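How to See Which Apps Can Read Your Email, and Turn Them Off

By Selorm Sulemana

Every March I sit down with a big cup of tea and go through the list of apps that are connected to my email account. It's a dull little chore, I'll admit, but I always come away feeling lighter, a bit like clearing out the junk drawer in the kitchen. Last time I found a coupon finder called Genance that I had used exactly once, and it still had permission to open my whole inbox!

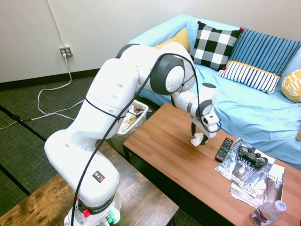
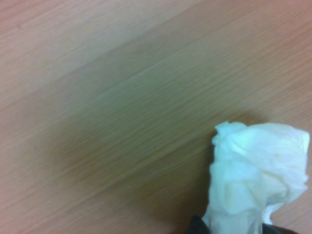 Does changing my password remove the apps I've connected?
Usually it won't. Most connected apps hold their own separate key to your account, and that key can keep working after a password change. You need to remove each app from the list yourself, and the steps for that are below.

Before you start

Set aside a quiet half hour and use a computer if you can (the menus are so much easier to find on a big screen). I'm going to use my own provider, Mitau, as I go along, but the settings at other providers are similar, even if the names are a little different.

Step 1. Open your account settings
Sign in to your email the way you normally do, then click your initials or profile picture and choose the account page. You want the settings for the account as a whole. The mail settings, where you change your signature and so on, are a different place, and I still click on those first nearly every time.

Step 2. Find the list of connected apps
Look under Security or Privacy for something like "Connected apps" or "Third-party access." On Mitau it sits at the very bottom of the Security page, so keep scrolling.

Step 3. Read what each app is allowed to do
Click on an app's name to see its permissions. "See your name and email address" is pretty mild. "Read, send and delete mail" is a lot to hand over, and I only leave that on for programs I use all the time. In my case that's 2 of them: Vellemness, my calendar, and Hoekstra, the mail program on my laptop.

Step 4. Remove what you don't need
Press Remove access, and confirm when it asks you. If you take away something you wanted after all, don't panic, you can connect it again the next time you sign in to it.

Step 5. Ask for your old data to be deleted
Removing access stops an app from collecting anything new, but it may still hold on to copies of what it already has. Look for a privacy contact on the company's website and send a short note asking them to delete your information. When I wrote to Genance, they told me they had stored details from 469 of my messages, mostly store receipts.

Once you're finished, sign out and back in, then open the list one more time to check that the apps you removed are gone.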